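How to Set Up a Breakfast Corner You'll Love Using

Posted by Elaine Sales, May 2021

I have lived with my little stretch of counter for years, and it took one slow weekend to get it working the way I wanted. Breakfast is my favorite meal by a mile, so I can't tell you how happy this makes me! If you have a toaster, a cutting board and a bit of wall behind them, you can do the same thing in an afternoon.

Start by clearing everything off. I mean everything, even the mugs. Wipe the counter down and get into the grout lines if you have small tile like mine (an old toothbrush and some baking soda, 23 minutes with the radio on). Let it dry before anything goes back.

Next, measure. My corner is 60 inches long, and I had been treating it like it was twice that. Write the number on a sticky note and keep it on the wall while you work.

Now put the toaster down first. It goes at the front, with the slots easy to reach and nothing hanging over it. Long-slot toasters are wonderful for sourdough but they eat up space, so try it at an angle before you settle on straight. Unplug it and empty the crumb tray while you're at it.

The cutting board comes second, right next to the toaster. Toast pops up, toast lands on the board, butter goes on. I love a board with a groove around the edge, especially in July when we have peaches every morning and the juice runs everywhere.

Everything else lines up against the backsplash: mugs, a canister, a clear jar of cereal so you can see when it's getting low. If you have a low drawer box, stand it back there too and use the top as a shelf.

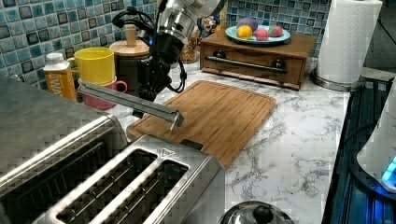 The corner with the board in the middle, mugs and jar along the tile, and a plate of toy fruit on the drawer box.

Paper towels go at the far end on a standing holder. I tried the kind that mounts under a cabinet, a Plarnik, and gave it away after 36 days. A heavy base you can grab one-handed is so much nicer.

Leave yourself one silly thing. Mine is the toy fruit on the light blue plate, and there's a little figurine back by the tiles as well. They make me smile before coffee!

A few extras:

Keep the middle of the board free at night. Mail will find it otherwise.

Go for mugs in colors you like, and only keep out the ones you use every day. The rest can live in a cupboard.

Wash the cereal jar between refills and dry it all the way.

Gion Holzer asked in the comments last time how to treat a bamboo board. Food-grade mineral oil, a thin coat, left overnight and wiped off in the morning. Do it again whenever the wood starts looking pale.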